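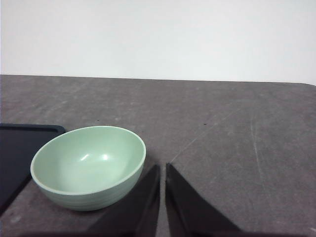
Dark countertop goes cloudy after cleaning - residue or wear?

Felorwood Home Surfaces Board > Counters and Tables

studeck_owner
Posted 2022-04-30

Charcoal work surface, matte, put in by the previous owner. I have no paperwork for it. It shows lighter patches that look like dust but do not wipe off. Current routine is dish soap in warm water, microfiber cloth, air dry. Water is hard here. I want to know if the patches are residue or damage to the finish before I put anything stronger on it.

The same thing shows up to a lesser degree on my bowls, so I suspect the water.
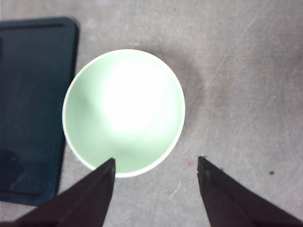

The bowl responds to white vinegar and a soft sponge. I have not tried vinegar on the counter. If it is sealed stone I would expect trouble, and if it is laminate I would expect none, but I can't tell which it is by touch.

trokum44
Don't use vinegar until you know the material. Limestone and marble etch, and on a dark surface an etch mark looks exactly like the haze you describe. Find an area that doesn't matter, such as the underside near a wall, and look for a visible substrate. Particle board or brown kraft layers mean laminate. If it's the same material all the way through, it is stone or solid surface.

Erlinda Lumbao
The air drying is the first thing to change. Hard water left to evaporate leaves calcium carbonate, and soap in hard water leaves scum on top of that. You have been adding a thin coat every day. Dry with a second cloth.

To test: wet a patch with distilled water and look at it from a low angle. If the patch disappears when wet and comes back when dry, that tells you very little, as both residue and fine scratching behave that way. The useful test is isopropyl alcohol mixed 1:1 with distilled water on a white cloth. If the cloth picks up gray or tan film, you have residue.

trokum44
Disagree on the last part. Alcohol will pull up soap film and grease but it won't touch scale. A clean cloth doesn't rule out residue. Also, some painted or lacquered tops soften with alcohol, so the hidden spot rule applies there too.

Erlinda Lumbao
Fair on scale. I should have said a dirty cloth confirms film and a clean one leaves the question open. At that dilution, with a short wipe, I have not seen a lacquer problem, but testing costs nothing.

macritchie_k
I had a matte black desk do this. It was wear. Matte finishes are rough at a small scale, and rubbing flattens the high points, so you get shiny areas next to dull ones. I spent most of February trying cleaners on it and all of them were a waste of money. A melamine sponge made it worse. Those are abrasive, whatever the package says.

studeck_owner
Results. Underside shows brown layers at the edge of a cutout, so laminate. Alcohol mix brought up a gray film on the first two passes and none after that. The patches are fainter but still there when viewed against the window.

trokum44
Then you have both. Laminate tolerates dilute vinegar for a short contact. Lay a damp cloth on it for 2 minutes, rinse, dry at once. Keep it away from the seams - swelling at a seam is permanent. Whatever remains is wear.

macritchie_k
And don't oil it to hide the wear. It looks right for a day and then collects dust.

Erlinda Lumbao
I would skip the vinegar and repeat the alcohol after 4 days of drying properly with a second cloth. If the haze has not come back by then, the water was the source and you can leave the rest alone.

studeck_owner
Doing the drying first, then vinegar on one half only so there is something to compare against. Will post when I have both halves.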